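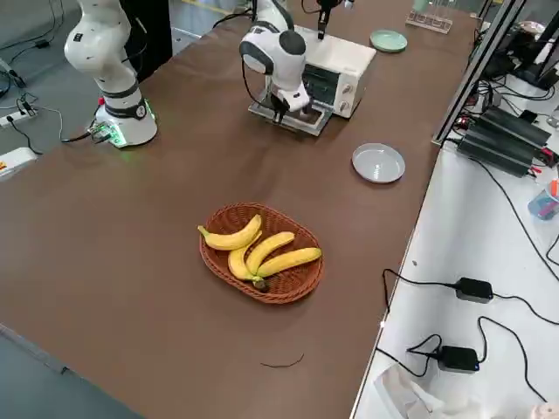 The cable is part of the oven

Kieran Madigan

Sellers of small ovens quote three dimensions: width, depth and height. All three are taken with the door shut and the cable out of sight, and people plan a table or a worktop on that basis. I think the practice is wrong. A worktop oven should be judged by the area it takes when it is in use, with the door down, the tray drawn out, a plate set beside it and the cable wherever the cable ends up.

The door is the easier part of the argument. A door hinged at the bottom needs a clear strip in front equal to its own height, and a little more for the hand. Nothing else can live in that strip. A bowl parked there will be moved each time the oven is opened, and it will be moved by a person who is already holding a cloth. I would mark the strip out with tape for the first week. It sounds fussy, but after a week the tape can come off and the habit stays.

The plate is the second part. Food comes out of a small oven in small amounts and needs somewhere to go at once. The plate should sit to one side of the door, at the same level, within reach of the hand that does not hold the tray. In front of the door is too far, and on top of the oven is a poor idea whatever the surface is rated for. I prefer a flat, shallow plate with a slight rim for this job. A bowl is worse, because toast slid into a bowl stands on its edge and sheds crumbs over the side.

That leaves the cable, and here I part company with most of the advice in print. The usual instruction is to keep the flex short and tidy. It assumes a socket directly behind the appliance, and on a table standing away from the wall there is no such socket. The flex then takes its own course, generally sideways, and a loose loop of it will claim as much table as a dinner plate. 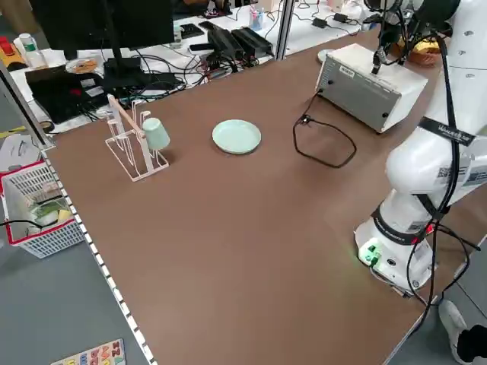

A thin black cable loops out over the tabletop; the cup hangs upside down on the rack beside the plate.

Estela Bravo, who taught me most of what I know about kitchen planning, used to draw the loop on her floor plans as a solid object. She gave it a hatched outline of the kind other planners keep for a sink. I thought this excessive when I first saw it. I now do the same, and I find that clients argue with the hatching and then, a month or so later, ask how to get rid of the thing it stands for.

There are three reasonable methods. The flex can be run over the nearest edge and clipped beneath the table, which is the best of them where the edge is accessible. It can be gathered into a flat bundle behind the appliance and held with a reusable strap, provided that it is clear of any vent or hot panel and that the maker's instructions allow it. Or the oven can be turned so that the side with the cable faces the unused end of the table. The third costs nothing and is the one people try last.

Patricio Urrutia has put the opposite case to me more than once. His view is that the loop should be left alone, because slack allows the oven to be pulled forward for cleaning and a visible cable is one that gets inspected. The second point is sound. I have seen damaged insulation that had been hidden behind a bread bin for a long time. But slack can be stored under the table as well as on it, and inspection needs a date in the diary more than it needs a loop among the crockery.
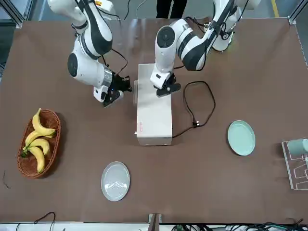

Bananas in an oval basket on the left, one plate near the front, the green plate beyond the looped cable on the right.

Fruit deserves a paragraph. A basket of bananas is often the largest loose item on a small table, and it drifts. It begins at the back, somebody takes one, and it is put down again in the middle. My rule is that the basket goes at the end furthest from the oven, partly for the sake of the fruit, which ripens quickly enough without help, and partly to keep woven material well away from heat. A second plate may stand near it. It should not be the plate that serves the oven, or it will be missing when the tray comes out.

Cups are simpler. An upright wire rack holds them off the surface, drains them and has a small footprint for what it carries. I would place it on the far side of the landing plate, so that the plate stands between the rack and anything electrical. Drips from a cup being hung up then fall on bare table or, at worst, on china. 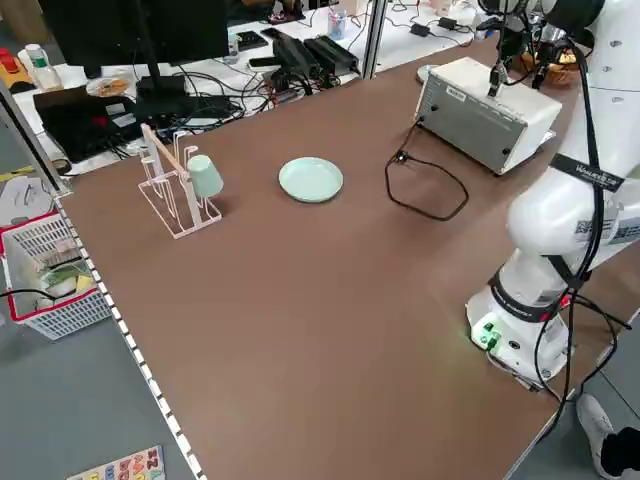

The rack and the plate keep to one side; the cable crosses the surface towards the middle.

For the record, my own arrangement uses a table with a clear strip 500 mm deep in front of the oven. That is more than my oven door requires, and I have not regretted it. The flex goes over the back edge and is held by 5 clips. Jabari Barasa, who copied the layout for a narrower room, reduced the strip until the tray could only be drawn out at an angle, then put most of it back.

I would like retailers to print one further figure on the box: the area occupied with the door open and the cable laid out. Until they do, the buyer can find it with a tape measure and a length of string.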